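Section 4. Sorting Cans and Small Goods at the Table

If you have come straight from Section 3, your Posness table should now be standing level and your basket should be within easy reach. Sorting is the part most people enjoy once they settle into it, so pour yourself something nice (and set it well away from the table, please) and take these steps at your own pace.

Before you start

1. Wipe the tabletop with a soft, slightly damp cloth and let it dry. Cans slide more than you would think on a damp surface.

2. Stand the wire basket at the left-hand side of the table. It may overlap the edge a little, as long as it doesn't rock when you press on the rim. If you are left-handed and would like it on the other side, go right ahead and read "left" as "right" from here on.

3. Start with an empty basket. It's tempting to top up one that is already half full, but then you lose track of what has been checked.

Checking each can

4. Bring one can at a time to the middle of the table and turn it slowly until you find the printed code. Tilting the can a little often makes small print easier to read on a shiny finish. 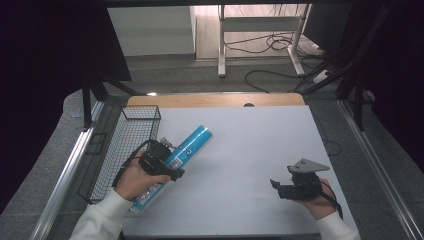

Fig. 4-1. Can held at a slant over the table, with the basket at the left.

5. Run your eye along the top and bottom rims. A small dent in the side of a can is usually nothing to fret over, but a dent on a rim or a seam means the can goes in the reject box.

6. Lower the can into the basket on its side. Please don't drop it, even from a small height, as the wire will mark the print.

7. Carry on until you have a single layer, and then begin a second one laid crosswise over the first. Ten standard cans make a comfortable load for one person to lift.

Note: Tall, slim cans roll more readily than short ones. If yours keep wandering, fold a tea towel and lay it along the bottom of the basket.

CAUTION: Never lift a full basket by one side. Use both hands and bend your knees. The basket is rated for 8 kg, and the rim can bend if you go over that.

CAUTION: Set aside any can that is bulging or leaking, and don't try to open it. Wash your hands before you pick up the next one.

When the basket is full, move on to Section 5, where Tsehay Gebru's labeling chart will help you decide which shelf it belongs on.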